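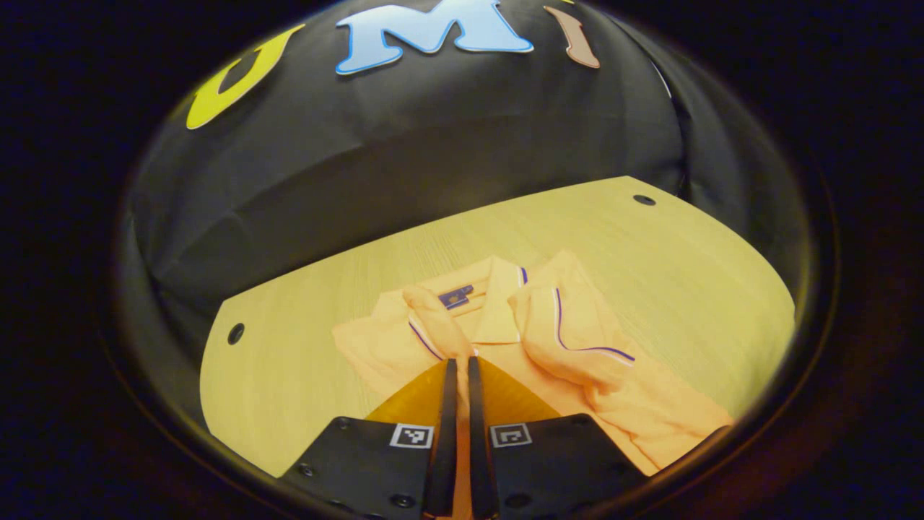
Cut-out letters on a black backdrop.

Called up to the regional training squad, club says I can't go. Can they do that?

govach_left_back
Posted in Soccer > Adult amateur > Squads and registration

I play left back for Govach, second division of our league, a level where the goal nets are sometimes in the goals. Last week I got an email inviting me to the regional select camp in Nanuvach. It runs nine days, there are more players invited than will make the final squad, and I'm under no illusions about which end of that list I'm on. I'm 31. I assume somebody's hamstring went.

Problem is the camp overlaps with our Saturday game against Privov, and my coach says I'm registered to the club so the club decides. He also said that if I go I shouldn't expect my place back. The guy behind me in the depth chart is a goalkeeper.

I signed a registration form in the spring and did not read it, in keeping with tradition. Is he right? And do I have to pay for the camp myself? The email says $115 for "kit and sundries" and doesn't say what a sundry is.

privov_away_end
Don't go. Speaking as a Privov fan I have no bias here whatsoever, but a left back who has been at a camp all week would be tired and might as well play for you very badly on Saturday.

More seriously, my cousin went to one of these and they cut him on day two and he had to take the bus home with the bag. Nice bag though. He still uses it.

aliyu_reserves
Ignore the above, apart from the bag, which I can confirm.

I did registrations for Aliyu for a few seasons, so take this as how it worked in our league, and check yours. There are two different things here and your coach is mashing them together.

Your registration says which club you can play league games for. It doesn't usually say you can't train with someone else. What you want is the section of the league handbook on representative call-ups, normally near the back, after the part about corner flags. Ours said a club had to release a player for an official select squad if it got written notice at least 8 days before the camp started. Less notice than that and the club could say no. So look at the date on the email, then find out if the club got one too. The invitation has to go to the club secretary, and very often it only goes to the player.

If the club does have to release you, ask whether that lets them move the Privov game. In ours you needed two players called up before you could ask for a postponement, so one left back won't do it. Sorry.

The threat about your place is a separate matter. No handbook I ever saw makes a coach pick anyone. He can bench you for going, or for your haircut. I'd talk to him before practice instead of after, and bring the page with you.

On money, ask the organizers if the club can be billed. Some clubs pay and some laugh. Also ask what happens to the fee if you're cut early, and get that in writing. We had about 900 emails on that subject one summer and I read most of them.

govach_left_back
Thanks. Found the handbook. It's 12 days' notice in ours and the email came 13 before, so I'm in by one day – assuming the secretary got his copy. He says he's "looking into his inbox," which sounds like a long trip. Will talk to the coach tomorrow.

privov_away_end
Good luck. Can you tell us if the goalkeeper is left-footed?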